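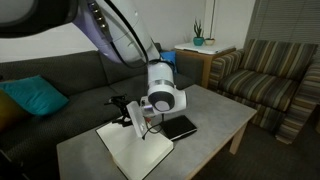 Call for Participants: Evening Reading Habits at Home

Truden is looking for adults to take part in a study of how people read in the evening. We want to know what people pick up after dinner, where they sit, how long they stay with it and what makes them stop. Books, magazines, newspapers, e-readers and phones all count. You do not need to be a big reader. We would like to hear from people who read every night and from people who gave up on the same novel three times.

The study runs for 5 weeks, starting in September. It is led by Cyprian Szulc and paid for by a grant from the Głowacki Fund.

Who can apply

You can apply if you are 18 or older, live within 43 miles of our office in Skondurell, and can read and write comfortably in English. Only one person per household can take part. People who work in publishing or bookselling are not eligible for this round.
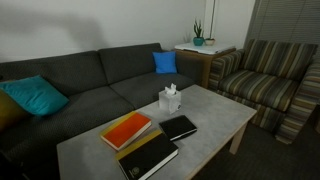

We are especially short of applicants who work night shifts or rotating shifts. If your evening starts at 7 in the morning, please apply anyway and tell us your usual hours on the form. Parents of small children are also welcome, and interrupted reading is still reading for our purposes.

What you will do

You will keep a short paper diary, which we mail to you with a prepaid return envelope. Each entry takes a few minutes. You write down what you read, when you started and stopped, and anything else that was going on, such as the TV or a phone call. Nights with no reading get an entry too.

You will also come in for 2 interviews, one before the diary begins and one after it ends. Each lasts an hour. The interviews are relaxed and there is nothing to prepare, although some people like to bring the book they are reading.

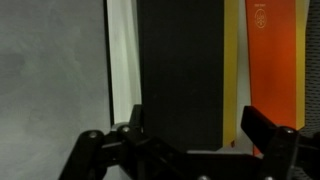 Interviews are recorded as sound only. The recordings are typed up, your name is replaced with a number, and the sound files are then deleted. Your diary stays with us unless you ask for it back – just write "return" on the front page.

Pay and expenses

Participants who finish both interviews and the diary receive $800, paid by check. If you leave early, you will be paid for the weeks you completed. Bus fare and parking are paid back on the day, so keep your receipts. Coffee and sandwiches come from Asetti, the deli downstairs. Let us know about any food allergies when you book.
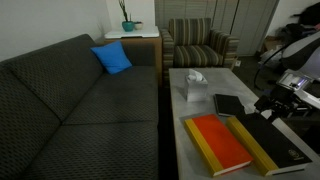
How to apply

Fill out the form at the front desk or ask us to mail you one. Forms must reach us by Saturday, July 16, 2022. Please include a daytime phone number and the best time to call.

We will call everyone on the short list to set up a first interview. Applicants who are not chosen will get a letter, and we can keep your details for the winter round if you check the box on page 2 of the form.

Questions about the study should go to Cyprian Szulc at the Truden office. The building has a ramp at the side entrance and an elevator to all floors.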